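Keeping Food Warm Between Kitchen and Table
Project report, Household Technology course
Noémie Coste, Natanael Evangelista, Nest Cadwaladr
Supervisor: Clémence Delorme
9 February 2026

1. Background

The dining hall at Muvdale serves soup at lunch, and students who come late often say it is lukewarm. We wanted to know how much heat soup loses in different containers, and whether a lid or a warmer bowl makes enough difference to matter. Our first plan was to test in the dining hall itself, but the kitchen is too busy at noon, so we worked in the teaching kitchen in the Pillia building.

Heat leaves a bowl of soup in three main ways. Some goes through the sides and bottom into the air and the table. Some is radiated from the surface. A large part leaves with the steam, and this part depends mostly on how wide the open surface is. A wide, shallow dish should therefore cool faster than a deep one holding the same amount.

2. Method

We used plain vegetable broth, strained, so that pieces of carrot would not affect the readings. Each test used 600 ml, brought to 94 degrees C and poured into the container. We read the temperature with a kitchen probe every six minutes and stirred once before each reading. The windows were kept closed.

We compared a deep pot, a shallow serving dish and a ceramic tureen that Munther Abou Jaoude lent us from his family's restaurant. Each was tested with and without a cover. For the dish we used a sheet of foil, as it has no lid of its own.

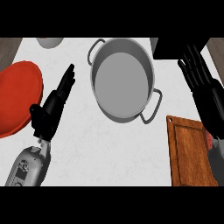

Figure 1. Silver pot, red plate and small pale gray bowl on a white marble countertop (computer rendering).

Stone counters came up early in our planning. Stone feels cold to the hand because it conducts heat well, and a pot placed straight on it loses heat through the base. We put a folded towel under every container to keep this effect the same in all tests.

3. Results

The covered containers all stayed warmer than the open ones. The open serving dish cooled fastest, as expected. The tureen was a surprise – it dropped quickly at first and then slowed down. We think the thick ceramic took up heat from the broth in the first few minutes. When we filled it with hot water beforehand and emptied it, the early drop was much smaller.

One run with the covered pot was thrown out after the probe slipped and touched the metal. We repeated it the next day.

4. Discussion

For the dining hall, a lid is the cheapest fix. Preheating the bowls would also help, but it needs space in a warming cabinet. The Jacquet cabinet in the kitchen holds 226 bowls and is already used for plates.

Our broth was thin. A thick soup moves less inside the bowl and may cool more slowly – we did not test this. We also did not measure the room temperature during each run, only at the start of the day. A second round of tests with lentil soup is planned for March.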